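Cokodach sets up snack tables and small pantry corners for offices, waiting rooms and meeting floors. We've been doing it for 15 years, and in that time we have read a lot of About pages from other snack companies. Most of them promise happier teams. We doubt a candy bar has ever fixed a team, so we'll stick to what we do, and you can judge it.

Jannik Janssen started the firm from a storage unit in Jorndale with one client, the Trustmont building. His complaint then was that snack tables looked fine at 9 a.m. and like a yard sale by noon. He still has that complaint.

## What goes on a table

Fewer things than you'd expect. A tiered acrylic rack so the back row can be seen, a tray for drinks people are about to take, a basket for the bags that won't stand up. Six bottles of Coca-Cola in two rows of three is plenty for a side table. We've been asked for fancier stands and tried a few – they mostly collected dust.
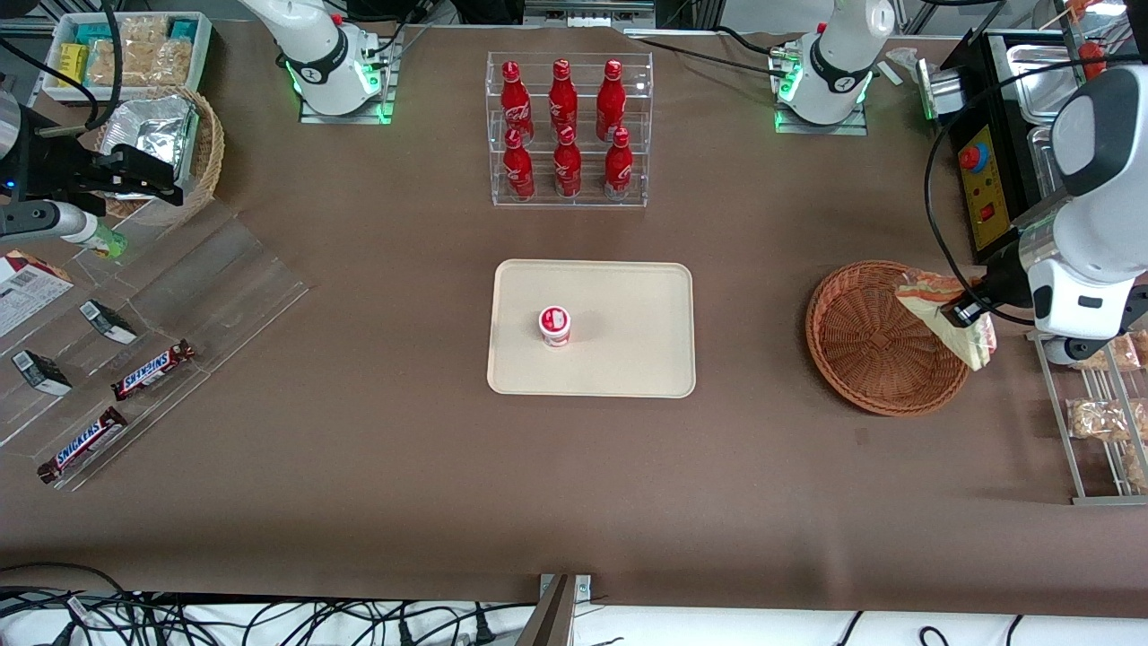

## How we decide what stays

Taste surveys don't impress us. People tick "dried fruit" and then take the Snickers. We look at what's missing when we come back, and we restock that. At Hamann, a client with 60 desks on one floor, the survey winner sat untouched until February and we quietly took it off the list.

We're also wary of the word "curated." Somebody picks the snacks, and it's usually Jannik, with a clipboard. Candy goes on the rack, and bottles get whatever space is left over. 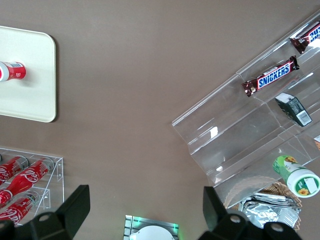

The list now runs to 117 items, and that's probably too many. Every supplier has a new flavor that will change everything. We give each one 21 days on a real table before we believe it, and around half don't make it.

Baskets are another argument in our office. Woven ones look good and hold crumbs, and a deep one hides its own stock. We settled on shallow and round, and packaged baked goods go in a wire rack next to it so they don't get crushed.

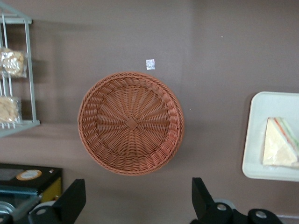

**Do we have to sign up for a year?**

We work month to month. If the table isn't being used, tell us and we'll shrink it or take it away.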